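How to Sort and Store Moulded Plastic Parts on Workshop Racking

By Rosine Marty
April

We use a few essential cookies to keep this site working. By carrying on reading you agree to them.

If you have ever opened a bin of glossy black plastic frames and found half of them scuffed from rubbing against each other, you will know the sinking feeling I had in my first spring at the Ondthorpe stores. They were lovely parts, long and shiny with thick rails down the sides, and they had been tipped into a deep tub like potatoes. I have spent a good many afternoons since then working out a kinder way to keep them, and I thought I would write it down properly for anyone setting up a small parts store of their own.

You don't need much. A run of steel racking (ours is the perforated sort, so the shelves can be moved up and down), some open-fronted plastic bins, a roll of thin foam sheet, a soft cloth, a marker and a stack of card labels. Clear a good stretch of bench before you begin, more than you think you'll want, as these long parts take up a surprising amount of room once they are laid out.

Start by setting your shelf heights. Stand your tallest bin on the shelf, put your hand flat on top of it, and leave at least that much again above it so you can get an arm in without scraping your knuckles. I set mine too close the first time and had to take the whole bay down again, with Deming Xu very patiently holding the other end of each beam and saying nothing at all, bless him. Put the heavy things low down and check that every beam has clicked fully home before you load it.

Now for the parts themselves. Give each one a wipe with the dry cloth and have a look along the rails with the light coming from one side, which shows up scratches far better than light from overhead. Then look closely at the bosses, the little raised rounds with a hole through them for a screw. A hairline crack there is easily missed and will only annoy somebody later on. Run a fingertip round each one, and then along the ribs in the middle, feeling for any sharp bits of flash left over from the moulding. A small deburring tool will take those off, but go gently!

When you pick a part up, take hold of it by the side rail. It's so tempting to hook a finger through one of the openings, and I still catch myself doing it, but the ribs are thinner than the rails and it does them no good to carry the weight of the piece. Keep your rings and watch out of the way too.

Cut your foam into strips 200 mm wide and lay one in the bottom of the bin. Stand the frames on their long edges, all facing the same way, with a strip of foam between each pair. Resist squeezing in one more. If you have to push, the bin is full, and you are better off starting another. Our longest pieces are 233 mm from end to end and they sit nicely in a medium bin; anything longer I lay flat on a shelf of its own, never more than 4 deep.

Labels next. I write the part name, the date it came in and the shelf it belongs to, in letters big enough to read from the gangway. At Ondthorpe we keep one bin colour for parts that have been checked and another for parts still waiting, and it has saved us a great deal of muddle. Whichever colours you settle on, write them up on a card at the end of the bay, or the next person will make up a system of their own.

Have a tidy round once a month, with a cup of tea waiting for you afterwards. Foam that has gone flat wants replacing, and labels do curl.

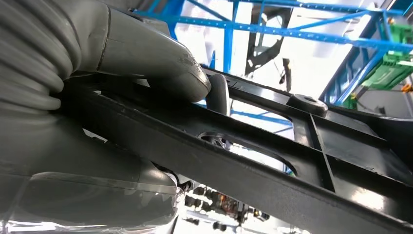
Can I stack the filled bins on top of each other to save shelf space?

Two high is fine if the bins are made to lock together and the parts don't stick up past the rim. Any higher and you will be lifting down the top ones every time you need something from the bottom, so I would add another shelf instead.

Questions about this page? Write to Rosine at the Ondthorpe stores office. © Ondthorpe. All rights reserved. Back to top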